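Budgeting for a Bench: What to Buy First
Speaker notes, Briltia equipment planning meetup, December 2025
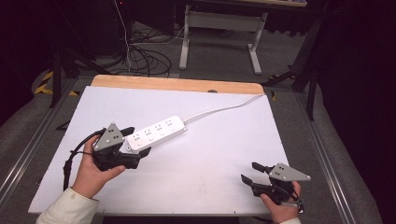
Someone at the Brodivton session asked why we'd spend on handheld grippers before we'd priced an arm. Good question, and start with it, because it gets people talking!

My answer: the handhelds tell you what the arm will have to do. Power strips, cords, small awkward things with holes in them. You want to know early on which of those jobs you care about, while changing your mind is still cheap.

(Slow down for the next part. Last time I rushed the numbers.)

Our plan for the first stage, one station:
- 2 handheld grippers, bought as a pair
- table, board, rails and stands: roughly $800 if you shop around, and please do shop around
- cables, and then more cables. Give them their own budget line. I put them under "misc" in the Plumitgate plan and spent January moving money to cover them.

Ask the room: who has a line for floor space? Usually a few hands. Stands and tripods have feet, and the feet need somewhere to go. Measure with the chairs pulled out.

Spares. I love this topic and will try to keep it short. We hold back 20 percent of the equipment money until the station has been in use for a while. At Plumitgate it went on connectors and a second set of fingertips, neither of which was on my first list.

Quotes. Vasilakis sent us one with shipping and training as separate lines, and it made comparing so much easier. Ask every supplier for that layout. Ask how long they'll stock parts, too, and get it in writing.

When to price the arm: after the task list has stopped changing. Ours took two rewrites. Bring the list to the supplier meeting and let them tell you which items worry them (this is the fun meeting, invite the people who'll use the thing).

Leave the budget sheet up during questions. Copies are by the door.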